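Search this blog
Enter keyword Go

So Trindcombe council is holding another consultation, and I'm meant to be pleased. It closes on a Tuesday at noon, a time that suits people who are paid to be at a desk.

The question is whether the old market hall should be leased to Lunov, a developer, for 25 years. I read the papers twice. The rent is in an appendix, and the appendix is "to follow". Last time, when it was the bus depot and a firm called Ladberg, the appendix followed after the vote. 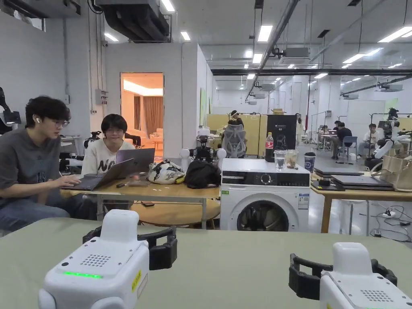 I also have my doubts about the survey. The council says 453 people answered the first round and that most of them were "broadly supportive". Supportive of what? The form asked if we wanted a vibrant town centre. I ticked yes. I suppose that makes me a supporter of the lease. 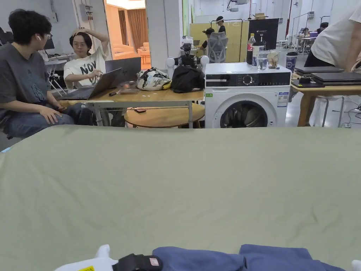 Grey T-shirt, white T-shirt and an open laptop.

Leaflets were promised to 1000 homes. None came down our road, and the two neighbours I asked hadn't had one either. The opposition group has been no better. They put out a statement in May calling the plan reckless, then half of them missed the meeting where it was discussed. 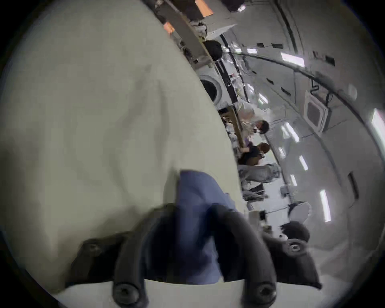
Navy-blue fabric against off-white.

There is a rival bid from Lukáč, who would keep the stalls and pay for the roof. It gets 800 words in the report, most of them about risk. Lunov's risks get a paragraph. I'm not saying Lukáč should win, as I haven't seen their sums either. I'd like to see both lots side by side before anyone puts a hand up.

I've sent in my form with a page stapled to it. I expect to be counted as broadly supportive.

Print this post | E-mail this post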